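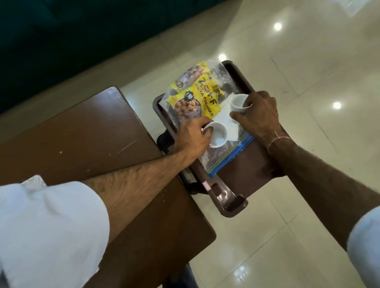
Two cups and a bag of soya chunks into the tray, sleeves rolled up.

August 26, 2023

My feet are up on the stool and the tea has gone cold beside me, so I had better write this before I nod off. Three weeks now since the carriers arrived at Kallitwood and I have hardly put down a word about them, which is silly, as we talk of little else at work.

For anyone reading this in years to come (me, most likely, hunting for my glasses), the carriers are the low trolleys from Inex that go up and down the corridor by themselves with the trays on top. You fill the tray, you set it on the carrier, you press the number of the room and off it goes, humming a bit. When it comes back you empty it. We have 3 of them. I thought they would be much bigger, and I had worked myself up into quite a state about meeting one coming round the corner by the linen room, but they stop for you every time, and I find I say thank you to them. I said sorry to one this morning as well.

What they have taken off us is the walking. I never knew how much walking there was until it stopped. The pantry is at one end and the long wing at the other, and there are 67 rooms between the two floors, and in the old days you went up and down all shift with a tray against your hip. My knees are better already, I can't pretend otherwise. I came up our own stairs last night without holding the rail!

But the picking up and putting down is still ours, every bit of it. A carrier can't lift a cup. It can't tell a clean napkin from a used one, or see that the packets have slid to one end and need coaxing back before anything breakable goes near them. The small white cups are the worst, having no handles, and if you set them straight on the plastic they skate about when the thing turns. So we have all come to lay something soft down first, a napkin if there is one to hand, and hold on to each cup until it feels settled. There is nothing about that in the Stemero booklet. The booklet has four pages on charging and one line on loading, and the line says "place items securely", bless them.

The trays themselves I've grown fond of. Brown, with proper slots to get your fingers through, and a sticker on the rim that I keep meaning to peel off and never do. I do wish we didn't have to load so low down. My back has been having words with me where my knees used to, and I brought it up at the meeting on Crabtree landing, and it was written down, so we shall see. A shelf at waist height would do it. I offered to bring one in from the shed.

The other thing, and I've been putting off writing this, is the talking. When you carried a tray to a room you knocked, and you went in, and you heard about the grandson's exam or the hip or the noisy pipe. It was never on the rota but it was half the job, and I think the better half. Now the tray goes to the door by itself. The lady in room 9 told me she'd opened up expecting me and found "a tea table with ideas", and she laughed, but then she asked if I was well, as she hadn't seen me for four days. Four days! I used to see her morning and evening. I went and sat with her in my break and we both had a biscuit.

They do tell us the time we save is meant for exactly that, and I believe they mean it. It's just that time saved at work has a way of getting poured into something else. The screen in the pantry shows how many trips the carriers have made, 1479 when I left today, and everyone is very pleased with the number. There isn't a number for the sitting down. I said so, perhaps a bit sharply, and then felt bad and made everybody tea.

No one has lost their hours, I should put that down too, and we've been promised nothing changes before December. The young ones aren't worried at all. They race to see who can load quickest, and they are very good, though they do forget the napkins.

Tomorrow I'm on the early, so the blue shirt needs to go over the airer tonight. And I must remember to take room 9 the knitting pattern, on foot, and knock.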